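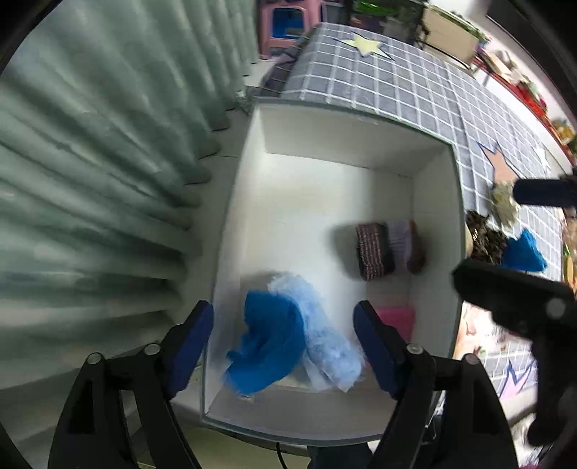

スコレオ編みもの教室について

はじめまして、Skoreo(スコレオ)を主宰しているアルダナ・エチェベリーアです。名前が長いので、生徒さんにはアルダナ先生とか、ダナさんとか、好きなように呼んでもらっています。

もともとは翻訳の仕事をしていました。編みものは完全に趣味で、締め切り前になるとなぜか靴下が増える、という生活を何年も続けていたんです。転機は、旅先のパルソープ(Palulthorpe)という小さな町で入った毛糸屋さんでした。雨宿りのつもりが閉店まで居座ってしまって、そこで店番をしていたのがバイバ・ヴィートラ(Baiba Vītola)。ラトビアのミトンの編み込み模様を、その場で紙ナプキンに描いて教えてくれた人です。そのナプキン、今も教室の壁に貼ってあります(コーヒーのしみ付き!)。

その後バイバが日本に来ることになり、それなら一緒にやろうよと声をかけて始まったのがこの教室です。先生は今もこの2人だけ。私が靴下とセーター、バイバがミトンと帽子を担当しています。模様編みの質問はバイバにどうぞ。私に聞くと、たぶんバイバを呼びに行きます。

レッスンは毎週水曜日、午前の部と夜の部があります。夜は7時からで、お仕事帰りの方が多いかな。最初の30分くらいはみなさんお茶を飲んでいて、手が動き出すのはそのあとです。決まったカリキュラムはありません。編みたいものを持ってきてもらって、そこから一緒に考えます。棒針を握ったことがない方には、まず70目の作り目でネックウォーマーを編んでもらうことにしています。まっすぐ編むだけなのに、できあがるとけっこう嬉しいんですよ。

参加費は1回2,000円、お茶とお菓子込み。回数券や入会金はなし、来られる週だけで大丈夫です。針は貸し出しますし、毛糸も教室で買えます。定番で置いているのはKuusistoの中細ウール。少しチクチクするけれど、編み込みの裏糸がすべらなくて本当に扱いやすいんです。色番151のくすんだ緑が私の偏愛色で、気を抜くと棚がこの色ばかりになるため、仕入れはバイバに見張られています。やわらかい糸がお好きな方はDovtonのほうをどうぞ。

3月には作品の展示会もやっています。展示会といっても、教室の壁と窓辺に並べて、ご家族やお友だちに見てもらうだけの気楽な会です。編みかけでも出せます。去年は片方だけのミトンがいちばん人気でした。

見学はいつでも歓迎です。夜の部は席が埋まりやすいので、前日までにお問い合わせページからひとことください。ほどき方がわからなくなったセーターのご相談も、どうぞそのまま袋に入れて持ってきてくださいね。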